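October 26, 2023
Notebook: Getum cell, teleop collection for the tab-touch policy
Entry by Ashraful Kumarasinghe

Carried on from Luana's list. Target for the session was 31 usable episodes of the approach to the fixture plate, starting from the mixed start poses we agreed, with the plate fixed to the corrugated panel. Finished with 20. Reasons below.

Setup. Same arm config as last entry. Wrist camera exposure locked by hand before the first episode, auto white balance off. Fingertip offset re-measured after the finger was refitted and written into the calibration file. The old value was out by 2 mm along the finger axis, so anything recorded between the refit and the new file should not go into the training set. Luana has the episode list for that stretch and will move them to the quarantine folder on the Reltholm drive.

Operator notes. The approach is easy to drive down to the last few centimetres and slow after that. In the wrist view the linkage takes up the lower half of the picture, so the operator is steering on the tip and a narrow strip of plate. I tried driving from the side monitor only and gave it up, the depth is worse. Going back to the wrist view with the side monitor for checking only.

Two habits to watch for when labelling. First, I tend to stop short of the plate, correct sideways, then go in. Luana goes in on a slant and corrects while moving. Both reach the tab but the action traces look nothing alike, and the last Paiva run averaged them into something that hovered. For now, tag the operator in the episode metadata and keep the two sets apart until we have tried training on each alone. Second, both of us close the gripper slightly early out of habit. It does no harm to a touch task but the model will learn it.
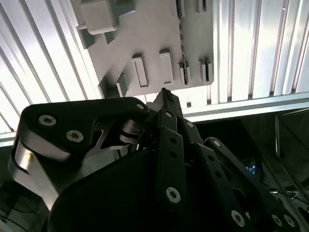

Wrist view, pre-contact. Tip just under the lower edge of the plate, between the leftmost tab and the tall tab next to it.

Lighting. The panel is the main trouble. The ribs come up bright white under the lamp and on the left they are partly washed out. The tabs themselves are fine, they catch light on the upper face and the shadow falls down and to the left, which gives a usable edge. My worry is that the policy will key on the shadow instead of the tab. If the lamp is moved the shadow moves and we lose it. Options:

- keep the lamp where it is and accept a policy that only works under it
- shift the lamp between blocks of episodes, log the position
- put a matt sheet over the panel (changes the background, would need a new baseline)

I am for the second. It costs a few minutes per block. Crop and brightness augmentation are already in the loader but neither one moves a shadow.

Discards. Of the ones thrown out, most were dropped frames on the wrist stream, all in the same block. Swapped the USB port and the drops stopped. I have not gone further into it and would not call it fixed. The others were operator error: wrong start pose, or the record pedal pressed after motion had begun. The recorder should refuse to start unless the arm has been still for a second. Ticket raised with Ultbridge since the recorder is theirs, but a check in our own wrapper would be quicker. Will write it.

Labels. Tab names are still not settled. My sheet numbers them from the left in the wrist view, Luana's numbers them from the right because she did hers from the drawing. Using left to right in the wrist view from now on. Old labels to be converted by script, not by hand. I spot-checked 4 of Luana's episodes against the video with the order reversed and they all matched, so the conversion should be a plain flip.

Storage. Wrist stream kept at full rate, joint states at the controller rate, no resampling before upload. Please do not trim the idle time at the start of episodes, the sync check uses it.

To do
- wrapper check for a still arm (AK)
- quarantine the episodes from before the new offset (LP)
- flip script, run on a copy first (AK)
- mark lamp positions with tape on the bench and enter them in the sheet (LP)
- rerun the Getum baseline on single-operator data when there is enough of it
- ask Paiva side whether their loader reads the operator tag or drops it

Arm parked, brakes on, log uploaded. Checksum on the second block still to be confirmed.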